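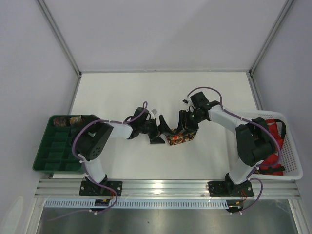

Red, brown and white, small and rectangular, above the white surface.

May 28, 2019
By Ingvild Holmgren

Second session on the fabric strips. Start was late because the iron in the front room trips the breaker if the kettle is on, and Awuor had the kettle on. Moved the iron to the other circuit. The breaker has held.

Working assumption carried over from March: a strip folded to a fixed size and put in a compartment gets used, and a strip left in a basket goes to the bottom and gets bought again. We have bought the Nilham floral twice this way. Idun still has the receipts and brings them up.

The tray is the green one with compartments in rows. The basket is the white perforated one. Both are staying. I looked at a shallow drawer insert in the Drekari catalog last week and dropped the idea, as the dividers are glued and the cells are too wide for a small fold. A fold that has room to move opens up as soon as the tray is carried.

Folding method, as settled today. Lay the strip flat, right side down. Fold lengthwise to the middle from both edges, then once more along the center. Bring the short ends in, then halve until the piece fits its compartment with the cut edge underneath. Press with the flat of the hand. Do not press with the iron at this stage. I did that in March and the creases were still in the lighter cottons when Tyra came to cut them.

Target thickness for a folded piece is 20 mm. The plain cottons at 110 grams come in under this without any trouble. The furnishing remnants Remigiusz sent are 200 grams and do not. Halving them one time fewer makes them too long for the compartment, and forcing the last fold makes a block that springs open. They can go on the shelf, rolled, until I have a better answer.

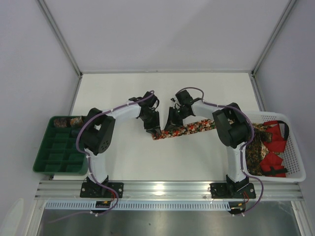

The small florals are the easiest to handle and the hardest to file. Red, green, black and white on one strip means it could go under any of them, and last time I filed by main color and then could not remember what I had decided the main color was. New rule: florals are filed as florals, at the back of the tray, and color only matters inside that group. Browns and tans to one side, reds to the other. A piece that is both brown and red goes with the browns. Written on a card and taped inside the cupboard door, so that the rule does not depend on me.

Camouflage print has no group. Awuor suggested "greens." I do not agree, as nobody looking for a green will want it, but no other heading covers it either. It stays in the basket for now. Anything with a strap or webbing attached stays in the basket too, whatever its color. Straps do not fold with the cloth and they push the neighboring pieces up.

Edges: the Esfahani cotton frays badly if it is handled before it is hemmed. Lost almost 2 cm from one length between the cupboard and the table. Will run a zigzag along the raw ends before the next session. The Lolbridge offcuts hold their edge and can be left.

Tried the strip on the diagonal to see whether the print is square to the grain. It is not, on this batch. The motifs drift to one side over the length. For patchwork this does not matter. For binding it will show, and Tyra should be told before she plans the quilt edge around it. Wrote her a note.

Labels still to do. Paper labels came off the tray last time, and the adhesive left a film that took white spirit to shift. Considering card tabs that stand in the compartment behind the cloth. They would need to be narrow enough not to catch when a piece is lifted out. Will cut a few from the cereal box and see.

Stopped when the light went. Remaining: the rest of the basket, the thick remnants, the card tabs, zigzag on the Esfahani. Remigiusz has written to ask whether we want another parcel. Have not replied.

Recent entries
The cupboard shelf, rehung
Washing the Lolbridge offcuts before cutting
March: creases in light cotton
Thread drawer, first pass
Parcel from Remigiusz Cieślak, contents and weights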